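Umirer在Sternmont办公楼推行统一垃圾桶与袋衬方案

工位桶撤并为公共圆桶，六月起覆盖全部办公楼层

办公楼保洁服务商Umirer宣布，其与Sternmont办公楼物业方共同制定的室内垃圾收集方案已完成试行，自六月起在楼内所有办公楼层执行。方案内容包括垃圾桶的型号和摆放、桶内塑料袋的规格与套法、每日收袋的时间和路线，以及桶位周围地毯的清洁办法。

按照方案，楼内原有的169个工位小桶全部撤下，改为58个公共圆桶，分别放在走道、打印区、会议室门外和茶水间入口。圆桶统一套用Skinlow蓝色塑料袋。会议室内不再单独设桶，哺乳室、医务室和前台后侧的桶予以保留，收集方式不变。

Umirer运营主管Lilian Muli表示，工位小桶的袋子多数在换下来时只装了少量纸巾和包装纸，保洁员仍需逐个取出、打结、换新。“一层楼走下来，弯腰的次数很多，真正装满的袋子没有几个。我们先把桶的数量减下来，再去谈用什么袋子、几点收。”

试行情况

试行在Sternmont的三个办公楼层进行，三层分别是开放式工位、以会议室为主的楼层和混合布局楼层。试行期间，三层使用同一型号的圆桶和同一规格的袋子，收袋时间则各不相同，以便比较。

开放式工位楼层在傍晚收一次，会议室楼层在午后和傍晚各收一次，混合布局楼层前半段收一次，后半段改为两次。结果显示，会议室楼层午后的袋子较满，主要是午餐会后的餐盒与纸杯；开放式工位楼层一天一次已经够用；混合布局楼层改为两次之后，茶水间入口的桶没有再出现溢满的情况，其他桶位则没有明显差别。

最终方案据此按桶位设定收袋次数，不再按楼层一刀切。茶水间入口和大会议室门外的桶每日收两次，其余桶位每日一次。打印区的桶以废纸和包装为主，重量轻、体积大，保洁员可以视情况把袋口压紧后留到次日，但茶渣、果皮等湿物一旦混入，当天必须收走。

试行中也遇到一些问题。最初选用的桶口径偏大，袋子翻边后容易滑进桶内，使用者往里扔东西时，袋口跟着垃圾一起下沉。Umirer随后更换了口径较小的圆桶，并把袋子的翻边长度写进操作说明。另有两处桶位离消防门过近，经物业方提出后已经挪开。

一位在开放式工位楼层办公的租户代表在意见会上提出，走到公共桶的距离对部分员工不太方便。物业方与Umirer商定，行动不便的员工可以通过所在公司的行政人员申请保留工位桶，申请无须附证明材料，保洁员按名单收取。

桶与袋的规格

圆桶没有盖子，桶身上下口径接近。选用无盖桶的考虑是办公区域的垃圾以干物为主，使用者不必用手接触盖子，保洁员从走道经过时也能看到桶内的存量。茶水间内部处理食物残余的桶仍为脚踏带盖式，由茶水间保洁单独负责，不在本方案的范围之内。

Skinlow袋衬为蓝色，与楼内卫生间所用的袋子颜色区分开来。Umirer要求保洁员不得混用两种袋子，存放时也要分层放置，办公区袋子在上，卫生间袋子在下。可回收纸张仍由各公司自设的纸箱收集，不装入蓝色袋子。

袋子的套法在操作说明中有如下规定：先将袋子完全抖开，袋底放到桶底，用手沿桶壁把袋身推平，再将袋口向外翻，翻边盖住桶沿一圈。袋底与桶底之间不应留有大的空鼓，否则垃圾落下时袋子受力不均，桶沿处容易脱开。翻边完成后，用手在桶口内侧按压一周，检查有没有松动的地方。

桶底可以预放备用袋，但不得多于三只，折好平放，不得揉成团。试行阶段有保洁员习惯在桶底多放一些，换袋时省去回推车取袋的时间，但备用袋过厚会把袋底垫高，桶的可用容积随之减少，底层的袋子也容易沾上渗漏物。

桶内散落物的处理同样写进了说明。换袋时若有纸屑、回形针或瓶盖掉在袋外，应先取出再套新袋。取物时戴手套，看不清桶底的情况下不要直接伸手去摸，可把桶搬到光线好的地方，或把桶放倒后倒出。碎玻璃、刀片和订书针盒等尖锐物品一律用夹子夹取，装入推车上的硬质容器。

桶位与地毯

Sternmont办公楼层铺设的是深浅灰色相间的条纹拼块地毯，条带长短不一。物业方在六年前换装时选定了这一款，考虑到走道使用频繁，单块损坏后可以只换一块。试行开始之前，物业方最担心的是公共桶集中之后，桶边地毯会比过去更容易弄脏。

Umirer与物业方为此约定，圆桶直接放在地毯上，不加垫板。垫板在早期的两个桶位试用过，边缘容易绊脚，推车的轮子压上去会把垫板带偏，垫板下面还会积灰。撤去垫板后，保洁员在每次换袋时把桶移开一桶的距离，检查桶底位置的毯面，再把桶放回原处。

对于咖啡、茶水等液体污渍，说明要求先用干布按压吸收，不要来回擦拭，然后用拧干的湿布由外向内按压，最后再用干布吸一次。未能去除的污渍在当天记录位置，由夜班用地毯机处理。保洁员不得自行使用带漂白成分的清洁剂。拼块的接缝处要特别留意，液体沿缝渗到背面后，毯面看上去已经干净，过几天又会泛出印子。

桶的位置以地毯的接缝作为对齐参照，每个桶位在平面图上标出相邻的墙角或柱子，保洁员把桶移开后可以凭接缝放回原处。物业方没有采用在地毯上贴标记的做法，原因是胶面会吸附灰尘，撕下后留下的痕迹比污渍更难处理。

Sternmont物业经理Mwanahawa Muriithi说：“租户来找我们，多半是讲空调和电梯，讲垃圾桶的很少，但是桶边地毯脏了，大家每天都看得到。现在每个桶位都有对应的检查，哪一块该洗、哪一块该换，我们心里比较清楚。”

她表示，物业方保留了一批同款拼块，存放在地下库房，近期有更换需要的位置集中在电梯厅和打印区之间的走道。更换由物业方自己的维修人员进行，不占用保洁时间。
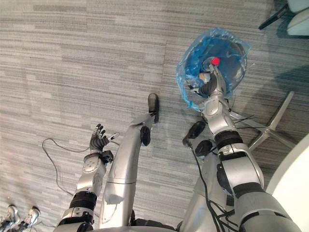 收袋与换袋的操作顺序

方案执行后，每一轮收袋按照固定顺序进行。保洁员从离货梯最远的桶位开始，沿走道往货梯方向收，满袋随推车前进，到货梯口时一次下送。过去的做法是从货梯口往里走，满袋要在楼层里绕一圈再拉回来，走道狭窄处容易与人相碰。

到达桶位后，保洁员先看桶内的存量和有无液体。袋子超过桶身四分之三即须更换；不足四分之三但有湿物或异味的，同样更换。存量少而且全是干物的，可以不换，用手隔着袋口外侧向下轻压，把翻边整理好后离开。

换袋时，先把翻边从桶沿松开，向中间收拢，排出袋内多余的空气后打结，再竖直向上提。提袋过程中如果感到吸附，应停下来，把袋身一侧从桶壁拨开，让空气进去，不要硬拽。袋子提出后直接放进推车，不得放在地毯上，短暂搁放也不允许。渗漏的袋子要在桶内外面再套一层，然后才能提出。

新袋套好后，把桶放回原位，检查周围一步以内的地面，捡起散落的纸屑。桶身外侧如有手印或滴痕，用湿布擦净。桶内壁每周擦洗一次，由夜班统一收到清洁间进行，晾干后才能套袋。

每个桶位的操作没有规定秒数。Lilian Muli说，试行之初有人建议按桶计时，她没有采纳。“有的桶只要压一压就可以走，有的桶边上洒了一杯奶茶，时间完全不一样。按时间来管，最后就是没人去看地毯。”

每日安排与记录

办公楼层的第一轮收袋从下午两点开始，只收茶水间入口和大会议室门外的桶位；第二轮从傍晚六点开始，覆盖全部桶位。会议室仍有人使用时，保洁员先收其他桶位，最后再折回来。收袋期间不使用扩音设备，推车轮子每周上油一次，以减少在走道上的声响。

满袋经货梯运到地下收集间，由清运方在夜间运走。收集间的门在非收袋时段保持关闭，地面每晚冲洗。蓝色袋子与卫生间垃圾分开堆放，两者之间留出通道。

记录沿用纸质表格。每层一张，挂在清洁间门后，列出各桶位的编号，保洁员只需在有异常时填写，异常包括袋子破损、液体渗漏、地毯污渍、桶身损坏和桶位被人移动。没有异常的桶位不用打钩。领班在交班时收走表格，当晚把需要处理的事项转给夜班或物业维修。

桶位被移动是试行期间记录最多的一项。搬家公司、临时布展和会议布置都可能把桶推到一旁，事后没有放回。物业方已在租户的场地使用须知里增加一条，要求活动结束后把垃圾桶恢复原位，如活动需要临时增加垃圾桶，应提前一天向物业前台提出。

人员培训

参与执行的保洁员和领班均接受了培训，培训由Umirer内部的Temba培训组负责，分为讲解和上手练习两部分。讲解部分用时较短，主要说明桶位图和收袋次数。上手练习在楼层内进行，使用与日常相同的圆桶和袋子，每人练习套袋、翻边、收口和提袋，领班在旁指出问题。

Temba培训组编写的操作说明共10页，以图为主，附有桶位平面图和地毯污渍处理表。说明有中文和英文两个版本，放在各层清洁间，新入职的人员在第一次独立收袋前须由领班带走一遍完整路线。

培训中反复强调的一点是姿势。取袋时应屈膝靠近桶身，一手扶住桶沿，一手提袋，避免弯腰伸臂去够。袋子较重时两人一起提，或者把桶放倒后将袋子拉出。保洁员可以根据自己的身高和习惯调整站位，说明中没有规定用哪一只手。

试行结束后，Umirer收集了保洁员的意见，并对说明作了几处修改。原先要求每次换袋都擦桶身，改为看到有污迹时才擦；原先规定备用袋全部放在推车上，改为桶底可以少量预放；会议室楼层的路线也调换了方向，避开了午后使用频繁的一条走道。

租户须知

物业方已向楼内租户发出通知，列明公共圆桶的位置和使用办法。主要内容如下：

干垃圾直接投入公共圆桶，餐盒请先倒净汤汁，汤汁倒入茶水间水槽旁的漏篮。

饮料未喝完的，请先把液体倒掉再投入杯子。

大件纸箱请拆开压平，放在打印区指定的墙边，不要塞入圆桶。

电池、灯管和墨盒交到物业前台。

碎玻璃请联系保洁人员处理，不要投入圆桶。

请勿移动圆桶，也不要从桶内取走袋子另作他用。

如发现桶边地毯有液体洒落，请告知物业前台，说明楼层和最近的房间号即可。

各公司如需在自己的租区内增设垃圾桶，可以自行购置同型号圆桶，由物业方更新桶位图后纳入收袋路线。租区内保留的原有小桶由各公司自行套袋，并在傍晚六点前把袋子投入最近的公共圆桶。

物业方提供的统计显示，楼内共有73家租户，目前多数已确认撤除工位小桶，少数仍在与员工沟通。撤下来的小桶经清洗后存放在地下库房，租户可以领回，无人领取的将由物业方转作库房零件收纳之用。

后续安排

方案执行满一个季度后，Umirer与Sternmont物业方将一起查看各层的异常记录，决定是否调整桶位和收袋次数。已经列入讨论的有两项，一是电梯厅旁的桶位是否需要换成容量更大的圆桶，二是打印区的纸类包装能否单独收集。地毯方面，双方会对照桶位图检查毯面状况，并把更换过的拼块标在图上。

Umirer目前没有把这套方案直接搬到其他楼宇的计划。Lilian Muli表示，地面材料、走道宽度和租户的用餐习惯都会影响桶位和次数，别的楼要用，也得先选几层试过。

关于Umirer

Umirer从事办公楼宇的日常保洁、地毯养护和室内垃圾收集服务，服务对象包括多租户办公楼和企业自用办公场所。

关于Sternmont

Sternmont为多租户办公楼，设有开放式办公区、会议楼层和公共茶水间，由驻场物业团队管理。

媒体查询

有关收集方案和操作说明的查询，请联系Umirer运营部Lilian Muli。有关楼宇和租户安排的查询，请联系Sternmont物业管理处Mwanahawa Muriithi。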